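Thread on the meal numbers for the Soler Street day shelter, for anyone following the Justmont Fund accounts. Long, with arithmetic. 1/

The shelter serves one hot meal a day at 5:30 p.m. The kitchen is licensed for 195 covers. That limit comes from the fire code for the dining room, and the food budget has never reached it. 2/

In August the limit started to matter. We hit 195 on 8 separate evenings. On those evenings the line was closed at the door and people were handed a cold bag: sandwich, fruit, bottle of water. 3/ 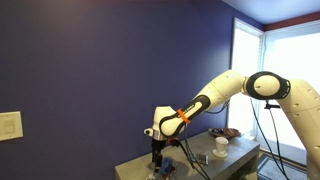

White arm, blue wall.

Cold bags are logged separately from covers. If you read only the covers column, August looks flat. Add the bags and demand is up over July. Please quote the combined column when you cite us. 4/

A bag costs us more than a hot plate. The plate is mostly donated dry goods plus labor we already pay for. The bag is bought retail, usually the same afternoon, at whatever the Stirnine Market is charging. 5/

The obvious fix is a second seating at 6:45. The room turns over in 45 minutes once people are seated, so the clock allows it. The dishwasher does not. It runs 23 racks an hour on a good night and the first seating uses all of them. 6/

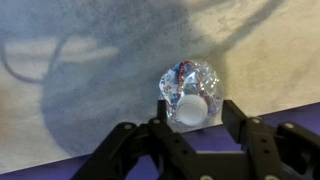
So the second seating depends on one of two things: a second machine, or compostable trays. Trays mean a recurring cost and more trash pickups. A machine means a one-time cost and a new drain line under the back counter. 7/

The plumber's estimate for the drain came in Monday. It is lower than I had penciled in, but it assumes the existing floor sink is up to code. The inspector has not looked at it yet. Treat the figure as provisional — I am not posting it until he has. 8/

On funding. The Justmont Fund can pay for equipment but not for plumbing, under its own rules. Plumbing counts as a building improvement and has to come from the landlord or from general donations. 9/ 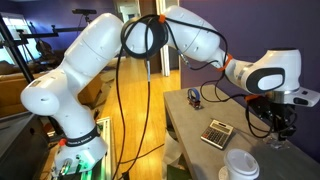

Arm by Franka Emika, on its rail.

General donations can be marked "kitchen" on the memo line. Unmarked checks go to the overnight program first, then utilities, then food. That order was set before the meal line grew and it is up for review this fall. 10/

Dry goods we can use now: rice, canned beans, canned tomatoes, cooking oil in sealed containers. We have enough pasta through the end of the year. We cannot take home-canned food or anything past its printed date. 11/

Winter coats go to the Kistunik Church annex, side entrance, weekdays until 4 p.m. Do not leave them at Soler Street. There is no storage and the bags block the ramp. 12/

Kitchen shifts: prep runs 2 to 5, service 5 to 6:30, cleanup until done. Cleanup is the short one every week. If a second seating starts, it will need its own cleanup crew, and I would rather have those names before the machine is ordered. 13/

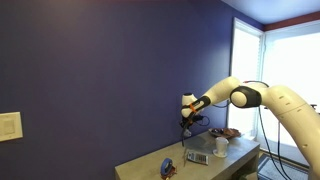
One reply asks whether the overflow could eat at the Kistunik annex, where there is already a dishwasher and the hall is free most evenings.

We looked at that in the spring. The annex is a 15-minute walk, and a good share of our regulars use canes or wheelchairs. Hot food would also need insulated carriers and a van. It stays on the list as a backup if the floor sink fails inspection. 14/

Next update when the inspector has been. Combined meal counts go up at the end of each month, same spreadsheet, second tab. 15/15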